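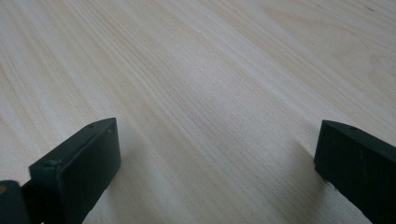
Pale wood, with the grain running on the slant.

Floarea Dinu had wanted a tabletop this light ever since she moved to Lornport, and now it was hers! She ran her palm along the streaks, up to the corner where the lines bent into arcs like a tide going out. Nine times she had walked past the shop – and on the tenth she had simply gone in. She would eat here, write letters here, roll out dough every morning in July!
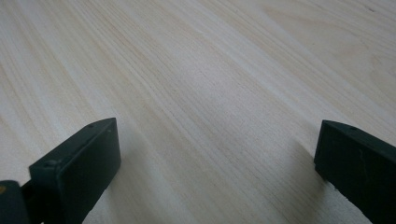

Nova wanted to know whether it would get oil or wax, and please, please, no varnish.

"Oil," said Floarea, already hunting for a rag. "Three coats, and then soup!"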